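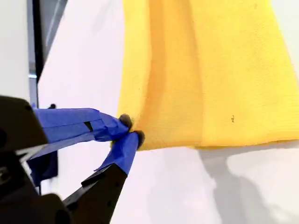
Speaker notes, Purkside meetup, June 17, 2023
Brisa Arellano
"Two Arms and a Towel: living with the Genent kit"

Opening (keep it short, they've just had lunch)

Hi everybody, I'm Brisa, and I've spent way too much of my spring with the Genent two-arm kit. I bought mine with my own money, so I get to complain. Genent has seen the slides but didn't get to change any of them.

Quick show of hands – who has built an arm from a kit before? Who has finished one? (wait for the laugh, then move on)

I went in wanting one job done, which is cloth. Pick it up, spread it, fold it in half, fold it again. I picked cloth because every demo video you'll ever see is somebody stacking blocks, and blocks hold still and keep their shape and are very polite about the whole thing. A towel doesn't care where you put it down. It flops, it bunches, one corner hides under another corner. If a cheap kit can get through that, I'll trust it with a lot of other stuff.

What you pay and what you get

The two-arm set was $1162 when I ordered. The Clometti set, the other one I looked hard at, was $2046, and it comes already put together. So you're paying for somebody else's weekend. Mine took me 5 evenings, and one of those went entirely to a servo I'd put in backward. (Tell the backward servo story only if we're on time.)

The manual is fine until you reach the wiring pages, and then it gets really thin. Route your wires with plenty of slack at the joints! I didn't the first time and had to take the whole forearm apart again.

Slide: the setup

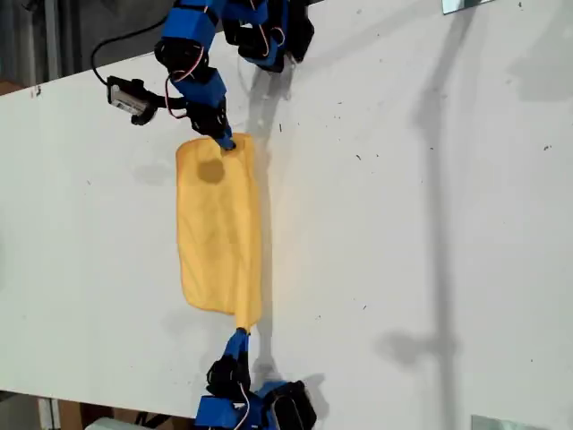 Each arm has hold of one end of the towel. Small camera module on the side of the upper arm.

Talk through why the arms face each other. You can mount them side by side, and the manual kind of pushes you that way, but for anything flat and floppy I like them across from each other with the work in between. Each one gets its own end. They don't have to reach over one another, and you stop worrying about elbows.

Say something about the table too. Plain white top, strong color on the cloth. I tried a gray towel on the same table and the software kept losing the hem. Switched to yellow and my bad grabs dropped right off. It's the cheapest upgrade in this whole talk.

Grip

OK, the grippers. This is my biggest gripe, so slow down here.

Bare plastic fingertips and thin fabric do not get along. The hem slides out, or you close harder to stop it sliding and the servo gets hot and sulky. Genent sells a soft tip set, and I think it should be in the box to begin with. You can also make your own out of foam and tape and get most of the way there. I've done both. If somebody asks which I'd pick for a school or a club, homemade, because kids will chew through tips and you want them to cost nothing.

The other thing is where you grab. Corners are great if you can find them. Grabbing the middle of an edge is easier to aim, but then the sides droop and your fold comes out like a taco. – do the taco hands – 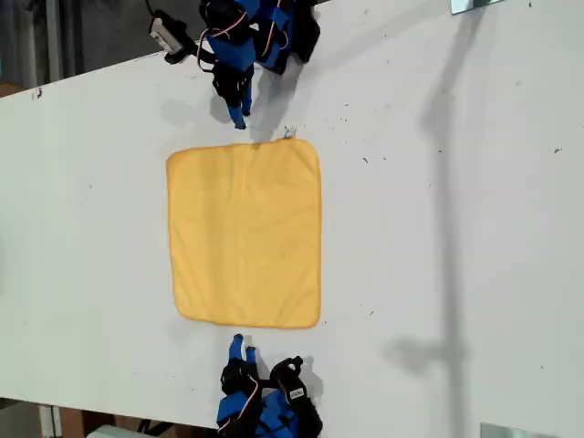
Software is where I changed my mind the most. I came in expecting to hate it. The teaching mode is good: you guide the arms through the job, save it, and play it back, and it takes a few minutes to get the hang of. The part that learns from lots of saved runs is slower going. I logged 3000 runs before I was happy with the half fold, and I still wouldn't leave it alone with the quarter fold.

Support: I wrote in twice. First answer came the same day. The second one took so long I'd fixed it myself by then, with help from the Ayala user group (put their name up on the slide, they're lovely, they meet online).

Who should buy it

Buy it if you like building and you've got a bench you can leave set up. Skip it if you need something running by next week, and go look at Clometti. There's supposed to be a new gripper from Genent in December, so if cloth is your thing, maybe wait and see.

Questions. Ask them to use the mic.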